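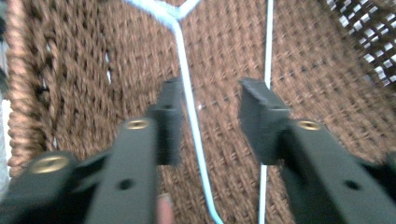

The wire hanger is the one thing in the laundry room that never gets put away. It comes home under a clean shirt, it holds the shirt for a week, and then it is on the floor of the closet with the others, hooked together in a knot.

When we asked readers of the Clornora home pages in June how they store empty hangers, 742 wrote back. Most said they don't. The hangers stay on the rod, get pushed to one end and come down two at a time when somebody wants a coat.

Readers who had a system mostly had the same one, a basket. It should be wide enough for a hanger to lie flat. A round basket wastes space and a tall hamper lets the hangers slide down and lock together. A rectangular one with low sides works best, and a handle slot makes it easier to carry from the closet to the ironing table. 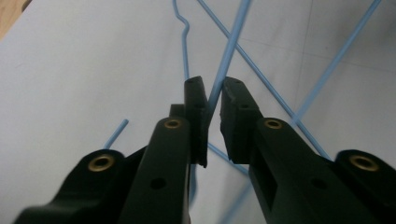
Light blue wire. Coated hangers come in most colors.

Thin wire is what causes the tangles. The hook of one hanger goes through the shoulder of the next, and pulling makes it worse. Put the pile on a flat surface and take the hangers off from the top, one by one. Lift by the twisted neck just under the hook. If you lift by the bottom bar, the hook swings down and catches whatever is below it.

A white board or a plain sheet on the table helps. Colored wire shows up well against it, and a bent shoulder is easy to spot. Small bends can be pushed back by hand. A hanger with a cracked coating should go, as bare wire can leave rust on a damp collar.

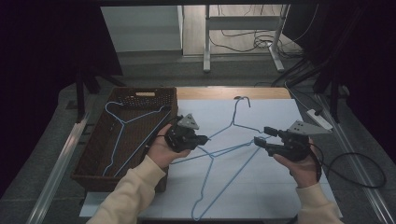 Lay them in the basket with all the hooks at the same end. The second hanger goes directly on the first, and so on up. Five to a layer is plenty before you turn the next group the other way, hooks at the opposite end, to keep the pile level.

Dry cleaners will often take the extras. The Alvarado shop on Prorley Street keeps a carton by the counter and collected 1,270 hangers last year. They ask that the paper covers come off first and that the hangers be tied with string, not tape. 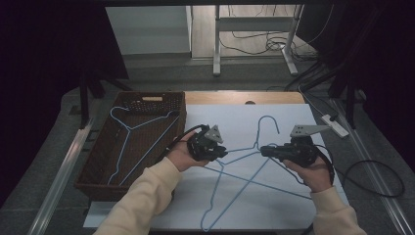 Curbside recycling is less simple. Many town programs won't accept wire hangers because they wrap around the sorting equipment. A scrap metal yard usually will, coating and all, but call before driving over.

As for how many to keep, count the shirts and dresses that hang and add a few for guests. The rest can go out with the next trip to the cleaner.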